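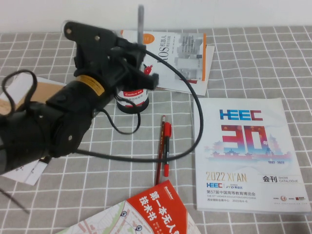

桌上的黑色机械臂和笔筒

Otska 频道安全自查清单（带批注版）

适用于：Otska 在 Titbridge 上的主频道和副频道
本轮检查时间：三月，上午十点开始，中间吃了顿饭，下午接着弄完
填写方式：每条后面写结果，结果分“通过”“已改”“待办”“不适用”四种，批注想写多长写多长

写在前面

各位一起做频道的朋友，又到了翻家底的时候。去年秋天那一版清单只有短短一页，大家填得很快，填完也就放在那里了，后来有人问“这条当时为什么打勾”，谁也答不上来。所以这次我把批注放开了写，有些地方难免啰嗦，请多包涵，泡杯茶慢慢看就好。这一版一共34条，按账号、权限、上传、评论区、直播、收益、备份的顺序排。只管剪辑的朋友可以直接跳到第三部分，不过第一部分的前几条还是请每个人都看一眼，真的很快！

一、账号登录

1. 主频道的登录邮箱是专用邮箱，没有拿去注册别的网站
结果：通过
批注：这个邮箱从建频道那天起就只干这一件事，收件箱干净得让人羡慕。请继续保持，抽奖、领素材、试用软件都用自己的邮箱。

2. 副频道的登录邮箱同样是专用邮箱
结果：已改
批注：副频道当初是一时兴起开的，用的是我们平时跟合作方来往的那个邮箱，地址在每期简介里都写着，等于把门牌号贴在了大街上。上午已经换掉了，换的时候 Titbridge 会往新旧两个邮箱各发一封确认信，旧邮箱那封被归进了广告，找了好一会儿。

3. 密码存放在 Dosard 的共享保险库里，没有另外抄写
结果：已改
批注：我在群公告的旧版本里翻到过一次密码，虽然早就不用了，看着还是心里一紧。公告已经删掉。也请大家翻翻自己的手机备忘录，有的话删掉就行，不用来跟我报告，也不会有人怪你。

4. 密码长度不少于16位，并且两个频道的密码不同
结果：通过
批注：Dosard 自动生成的那种就很好，难记没有关系，本来也不需要谁去记。

5. 两个频道都打开了两步验证
结果：通过
批注：主频道用的是验证器，副频道原先收短信，这次一并换成了验证器。换手机的朋友请务必提前说一声，旧手机还在手里的时候迁移只要一小会儿，旧手机卖掉以后再迁移，就得给平台写申诉信了，那个滋味我们尝过。

6. 恢复代码有纸质备份，放在约定的地方
结果：通过
批注：信封还在老地方，封口完好。里面的代码用掉了一个，已经在信封背面划掉。重新生成一批的话，旧的会全部失效，谁生成谁负责把新的放进去。

7. 登录设备列表里没有不认识的设备
结果：已改
批注：列表里有一台平板，看型号大家都不认，后来想起来是外出拍摄时借来看数据的，用完没有退出。已经远程退出了。以后借别人的设备登录，请用访客窗口，看完关掉。

二、人员与权限

8. 频道管理员只有2人
结果：通过
批注：这个数目是大家讨论过的，一个人太悬，多了又乱。两位管理员请尽量别在同一段时间都出远门，真要一起去玩也行（祝玩得开心！），走之前把排期弄好。

9. 编辑权限按实际分工发放
结果：已改
批注：有几位帮忙翻译过字幕的朋友一直挂着编辑权限，而 Titbridge 这边的编辑权限可以删视频，给得太大方了。现在统一改成“仅字幕”。改之前我都私信打过招呼，大家很理解，还有一位顺手把下一期的字幕也交了，非常感谢。

10. 离开项目的成员已经移除
结果：通过
批注：移除只是权限上的事，群还是欢迎你们常回来聊天。

11. 第三方工具授权逐一看过
结果：待办
批注：授权页面里除了排期用的 Visser，还有好几个当初图新鲜接上的小工具，有做缩略图对比的，有自动回复评论的，有一个我连名字都没见过。没见过的那个已经撤销，另外几个等大家认领，没人认领的月底统一撤。撤了再接也不麻烦，请别舍不得。

12. Visser 的授权范围只含“上传”和“排期”
结果：已改
批注：之前连“管理评论”都勾上了，我们从来没用过这项功能。重新授权以后，原来排好的视频会短暂显示为“未连接”，刷新一下就回来了，我当时吓得不轻，写在这里给后来的人壮胆。

13. 合作方没有拿到频道的任何登录信息
结果：通过
批注：有合作方希望能直接看后台数据，语气很客气，我们还是导出表格发过去的。往后都照这个办法来。

三、上传与发布前检查

14. 新视频先设为“不公开”，看完一遍再排期
结果：通过
批注：请真的从头看到尾，开倍速可以，拖进度条不行。副频道有一期片尾多出来一大段黑屏，就是拖着看漏过去的，观众还以为是特殊设计，留言分析得头头是道。

15. 画面里没有露出地址、快递单、证件、车牌
结果：已改
批注：这次抽查了6期旧视频，有一期开箱的桌面上快递单朝上放着，放大以后能看出街道名。已经用平台自带的模糊功能盖住了，处理需要等一阵子，等的时候视频照常能看，播放量和评论都不受影响。

16. 录屏时关掉了通知弹窗
结果：通过
批注：推荐给录屏单独建一个系统账户，桌面干干净净，录出来也好看。嫌麻烦的话，至少把聊天软件退出。

17. 音乐和音效有授权记录
结果：待办
批注：近期的都有记录，早期的缺得比较多。我列了一张表放在共享盘里，谁剪的谁补，实在想不起来出处的请标红，我们商量着换掉。Titbridge 替换音轨会保留原来的链接，这点非常贴心。

18. 借用的片段和图片在简介里写了来源
结果：通过
批注：写法请统一成“作品名，作者，出处链接”，别只写“来自网络”四个字，作者看了会伤心的。

19. 简介里的外部链接都能打开，并且去的是原来那个地方
结果：已改
批注：这一条最花时间，也最值得花时间。早年有一期推荐过一个素材站，域名后来过期被别人接手，点进去全是弹窗。简介里的链接已经删掉，置顶评论里也补了一句说明。以后用简介模板的朋友，请顺手点一遍模板里的链接。

20. 商业合作的视频打开了“包含推广内容”标记
结果：通过
批注：口播里也要讲清楚，放在开头讲。观众对咱们一直很宽容，咱们也要坦坦荡荡的。

21. 面向儿童的设置逐期选过，没有一键套用
结果：通过
批注：手工系列有一期确实适合小朋友看，单独设好了。那一期评论区会关闭，属于平台的正常规则，请别再当成故障报给我啦。

四、评论区与社区

22. 屏蔽词列表更新过
结果：已改
批注：新加了一批冒充客服骗加好友的常见说法。也删掉了几个误伤太多的词，其中有一个是食材名，做饭系列的观众一提到它评论就消失，委屈了大家好久，在这里补一个道歉。

23. 冒充我们的账号已经举报
结果：待办
批注：有一个头像和名字都很像的账号在评论区回复观众说“恭喜中奖”。举报已经提交，还在等结果。在那之前，每期置顶评论都加一句“我们不会在评论区私下联系任何人领奖”，文案在共享盘，直接复制就好。

24. 带链接的评论默认进入待审
结果：通过
批注：待审队列请隔天清一次。里面常常有很认真的长评，观众贴了参考资料，压得太久怪可惜的。

25. 评论管理员知道遇到骚扰时找谁
结果：通过
批注：先截图，再隐藏，再到群里喊一声。请不要一个人闷着看那些难听的话，下线休息永远是允许的。

五、直播

26. 推流密钥没有出现在画面、截图或教程里
结果：已改
批注：我们自己做的那期直播教程里，密钥打了码，但在切换窗口的瞬间露了一下。密钥当天就重置了，教程那几帧也重新盖过。重置以后，Visser 和推流软件里都要换新的，只换一边会推不上去。

27. 直播延迟打开，另有一人能随时切到备用画面
结果：通过
批注：备用画面就是那张“马上回来”的静态图，配的音乐有点催眠，有空的朋友欢迎重新做一张。

28. 直播中不念出陌生人私信里的链接和号码
结果：通过
批注：聊得高兴的时候容易忘，主播旁边贴张小纸条，比事后剪回放省心。

29. 外景直播不预告具体位置
结果：通过
批注：说城市就够了，到了地方也等离开以后再讲店名。

六、收益与合作

30. 收款信息修改需要两位管理员都确认
结果：待办
批注：平台目前没有双人确认的选项，我们先用土办法，谁要改就在管理员小群里打语音说清楚，光发文字不算数。我已经给 Titbridge 提了建议，盼着他们哪天加上。

31. 合作邮件的附件先在网页里预览，不直接下载运行
结果：通过
批注：再啰嗦一遍，请大家务必多留一个心眼。收到过好几封说得天花乱坠的合作邀请，附件是压缩包，还附上解压密码，说里面是合同和产品资料。正经合作方都愿意发普通文档。拿不准就转到群里，我们一起看，问多少次都不嫌烦。

七、备份与应急

32. 成片和工程文件各有一份离线备份
结果：待办
批注：成片齐全，超过两年的工程文件只有共享盘上一份。硬盘已经下单，到货后我来拷，拷完把目录贴出来。

33. 封面、简介、字幕有文字导出
结果：通过
批注：Titbridge 的导出包里不带自己上传的封面原图，请另外存一份，文件名用视频标题，千万别再叫“最终版改改改”了，共享盘里已经有一大家子。

34. 频道丢失时的处理步骤写好了，并且大家都能找到
结果：已改
批注：原来的步骤写在频道自己的社区帖里，频道真丢了谁也看不见，写的时候居然没有想到这一层。现在搬到了共享盘首页，内容是：先用恢复邮箱申诉，同时在我们其他平台的账号上发公告，再撤销 Visser 的授权，最后到 Dosard 里把相关密码全部换掉。联系平台用的频道编号也抄在同一页上。

待办汇总

第11条，第三方小工具认领：全体，月底前
第17条，早期视频音乐出处：各位剪辑
第23条，冒充账号的举报进度：评论管理员盯一下
第30条，收款信息改动的确认办法：两位管理员先照语音确认执行
第32条，旧工程文件拷贝：我，等硬盘到货

补充几句

有朋友问副频道流量那么小，值不值得跟主频道查得一样细。我的想法是，两个频道互相挂着推荐，观众从这边点到那边，信的是同一个名字，所以还是一视同仁吧，辛苦大家了。

也有朋友问能不能把清单做成表格，自动提醒。可以试试看，愿意动手的请在群里说一声，我把这份文字版整理好给你，批注要不要留随你，我自己是很想留的。

清单的旧版本放在共享盘“自查”文件夹里，新版填完也放进去，请不要覆盖旧的。对某一条结果有不同看法，直接在那条批注后面接着写，写上是管哪一块的就行。

Otska 频道后台组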